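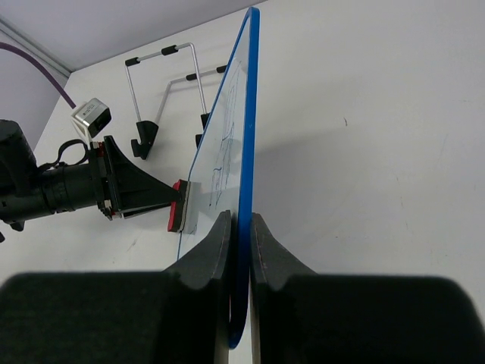
Budget season again! I'm pricing a second two-arm station for our shop, and my cheap little test job is wiping a whiteboard: one arm holds the board, the other holds the eraser.

Arm quotes are in. Gandbridge wants 2510 a month to lease the pair. Etberg will sell outright but adds 200 for every service call — ouch.

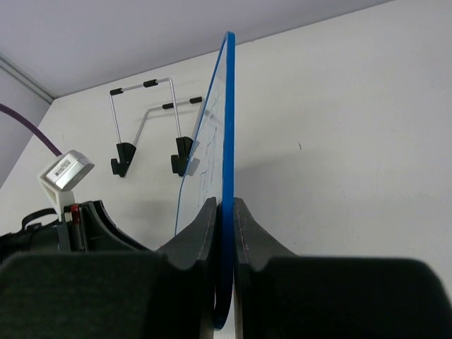
Hadiza Mohammed: Ask Etberg what spare finger pads cost before you sign. We left those out of our first budget and regretted it.

Good one, adding a line for pads. Cables too.
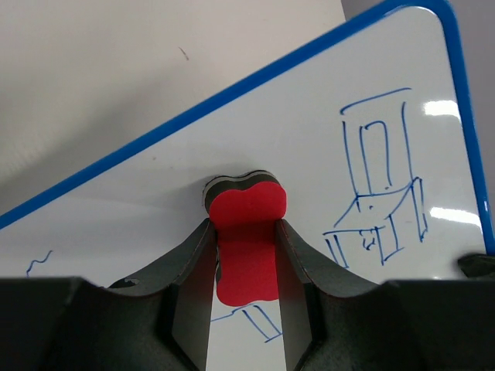
Lead time is my other headache. Idix says 21 days for grippers, Gandbridge says 90 for the arms, so I'd have grippers sitting on a shelf till December. 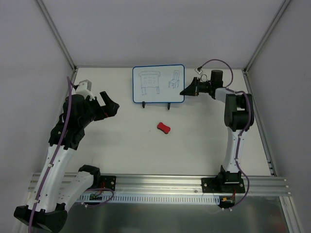
Leaning toward the lease for year one, then we see. Numbers go upstairs tomorrow morning!

Recent posts
Domínguez rail quote, line by line
Lease or buy?

Contact | Back to top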